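Slide 1 – Title

Two arms in a shared workshop. Caradog Howells, March 21, 2018.

Say who I am, say the workshop is Clusura, go straight to slide 2. Questions at the end, except on wiring, which can be asked at any point.

Slide 2 – What was built

Two small arms on one rail, one table, one control computer. The project is called Nicholas. The aim is to pick up household items that have not been measured or modeled in advance. Nothing is bolted down on the table itself.

Slide 3 – The rail

First version had each arm on its own plate, clamped to the table. The plates crept. After a day of running, the distance between the two bases was no longer the distance in the config file, and two-arm moves missed.

Second version puts both brackets on one slotted aluminum rail along the front edge. Bases now move together or they don't move. Bracket bolts get checked at the start of each session. Total spent on brackets, rail and fasteners came to 700 dollars, most of it the rail. 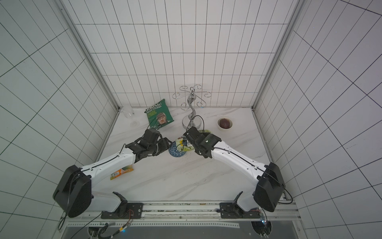 Slide 4 – Cables

Cable routing took longer than the mechanical work. Motor cables run along the top of each upper segment and need slack at every joint. Too little and the connector pulls out at full reach, too much and the loop catches on whatever is standing on the table. The right gripper's loop, with the chrome rack just behind it, is the case to point at. A software keep-out zone protects the arm from the rack but knows nothing of the cable. The bundle at the left end of the rail is still untidy and will be redone in April with proper strain relief.

Slide 5 – Test objects

Mixed on purpose: soft, rigid, round, crinkly, clear. Clear plastic is the worst for the vision side. Snack bags change shape between attempts, so a stored grasp is of little use. Round things roll if one finger touches first – slow the last part of the close.

Slide 6 – Numbers

Logged attempts: 2,694. Object lifted and held: 2,017. Lifted, held and put down inside the target area: 1,786.

Give the audience time to read these. The gap between the second and third figures is mostly release errors. The fingers open unevenly and the object turns as it leaves.

Slide 7 – Software

Lollix does the motion planning, Handis is our own gripper driver. Handis reads motor current and stops closing at a set limit. One limit for all objects at present. Per-object limits were tried and dropped – too many wrong labels.

Slide 8 – Open items

Strain relief. A second current limit for soft objects. Emergency stop within reach from both ends of the bench, currently only the left.

Parts list and config files are on the workshop server. Leave this slide up during questions.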